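Review: The Gestero Home Task Recorder, as shown at the Parow open day
Sep 9, 2020
Reviewed by Elspeth Rankin, Equipment Assessment Office

The Equipment Assessment Office attended the Parow open day to evaluate the Gestero recorder, a wearable kit used to capture hand movements for training household robots. Our office was asked to advise on whether the kit is suitable for teaching laboratories that already own a Degefa arm. We did not assess the arm itself.

The kit consists of a head-worn camera, two fabric wristbands carrying printed square markers, and the Pandent software that turns the recordings into motion files. Visitors were given a short briefing and were then free to try the bands on. Fitting took less time than we expected. The left band closes with a single strap. The right band has a second strap that runs along the back of the hand, and first-time wearers generally needed help with it.

Comfort is good. The fabric is soft and the marker tiles do not press into the wrist when the arm rests on a table. We would prefer a wider choice of sizes; the one supplied was loose on two members of our party, and a loose band shifts during use. Parow staff acknowledged the point and said a smaller size was under consideration.

The software was less convincing. Pandent limits a single session to 27 recordings before it asks the operator to save and restart, and the restart takes 5 minutes. For a class period this is a serious interruption. The on-screen messages are clear, but the printed manual refers to menus that have since been renamed. Export to the Degefa format worked on the second attempt — the first stopped without an error message.

The demonstration tasks were sensibly chosen. Each was a small chore requiring both hands, among them folding a cloth, closing a jar and caring for a pair of eyeglasses. Thin metal frames and clear plastic are difficult subjects for any camera, and we were pleased to see them included. 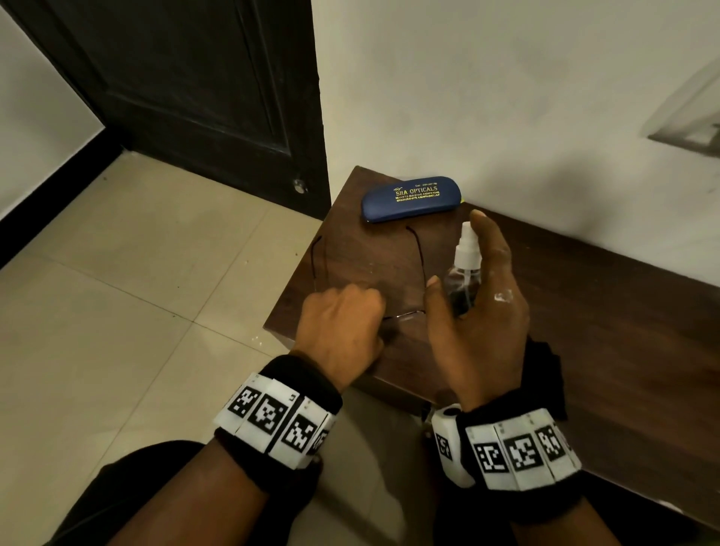

How many recordings does a laboratory need before training can begin? Parow recommends 200 for a simple task and 400 for one that uses both hands.

Those figures should be considered alongside the session limit noted earlier. A department planning a two-handed task must set aside several class periods for recording alone.

We recommend the Gestero recorder for laboratories with a technician available to manage the software. Departments without such support should wait for the next release of Pandent. Requests to borrow the evaluation unit may be sent to this office through the usual form.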